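Rindano Wrist Camera Kit, Reviewed from the Garage

3 min read

The Rindano kit promises to give a homebuilt arm "eyes in up to 12 minutes." Mine took most of August. The bracket fits, the cable is long enough, and the manual was clearly written by someone fond of the word "simply." I bolted it to my Flultport arm and went looking for focus, which the kit sells separately as patience.

Color is decent. A beige panel against something dark comes through well enough to steer toward, and teal stays teal. Edges are a matter of opinion. 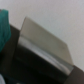 Naheed Sethi wrote in to say the lens ring on hers was glued at the factory, and that a hair dryer and bad language freed it. I own both. Three stars, pending the hair dryer.

Related
Choo gripper pads after 500 grabs
Zodidus servo board: the loud one
Cable ties I have regretted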